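My desk in Trelbridge, and learning to write letters again

22/05/2019

In March I made a promise to myself: one letter by hand every week, in English, to my old friend Florence Dufour. We were neighbors for a long time before I moved to Trelbridge, and on the phone we always speak too fast and forget the important things.

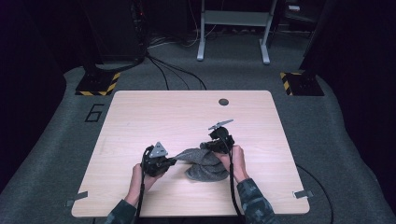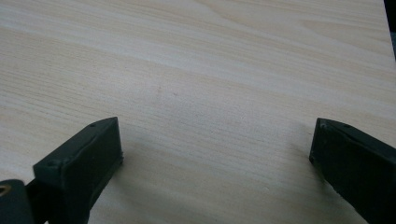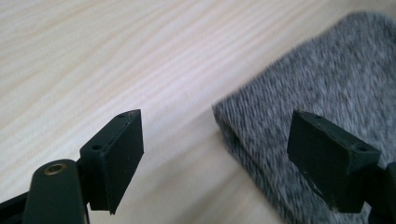

Pale wood and its grain, three times.

The first letter took me a whole evening. I wrote 255 words and crossed out many of them. My hand was hurting, and my spelling was worse than I had believed, for the computer corrects me all day and I do not notice it. Now I keep a small dictionary near me, and I do not make a draft before. If there is a mistake, Florence will see it.

I bought a paper from Emwood which is a little thick, and the ink does not go through. The cheaper one I tried before was not good with my pen.

What I like most is the waiting. Florence answers after two weeks, sometimes three, and by then I have forgotten my questions. In her last letter she explained how to cook lentils with mustard, and she wrote one full page about her stairs. On the phone she would never tell me about her stairs!

My cousin Thodoris Sfakianakis says that I should send her a message and save the stamp. He is still waiting for his own letter, and I will write it on Emwood paper too.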